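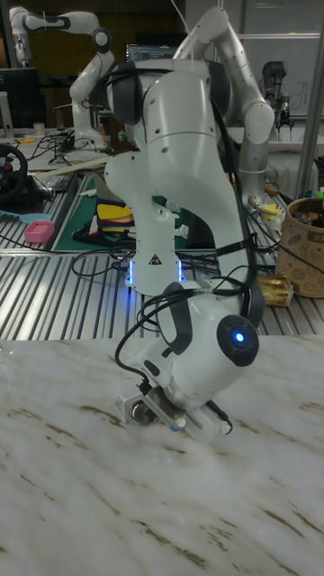
Section 3. Running the arm for visitors

Read this before the open day on 3rd March. The Kudis brochure says the demo "runs itself." It does not, and you should plan to stand next to it for the whole slot.

1. Clear the tabletop in front of the arm. Cloths and packets can stay on the bench behind.

2. Check the cables from the elbow down to the gripper. They hang loose by design, according to Brarnik. Move the arm slowly through its full reach once and watch for snags.

3. Power up and wait for the lights at the base and wrist.

NOTE: A light tells you the arm has power. It tells you nothing about whether the program loaded. Read the terminal.

4. Load program 339. Program 439 is the older folding routine and is still in the menu – do not run it in front of guests.

5. Set the hover height above the tabletop, then run one cycle with no cloth.

CAUTION: Marble is slippery and very hard. A gripper sent too low will lose that argument, and a replacement takes until July.

6. Run three full cycles with cloth. If one fails, say so to the visitors and start over. Do not nudge the cloth into place by hand and call it a success.

NOTE: Arkance claims 2000 cycles between calibrations. We have not seen the log behind that figure. Calibrate on the morning of the visit.

7. Keep guests on the far side of the table. The Saraç stop button goes in the operator's hand – not on the desk.

If someone asks whether the arm "learned" the task, tell them which parts were scripted.

Print this page | E-mail this page

Contact us | Copyright Kudis. All rights reserved. | Back to top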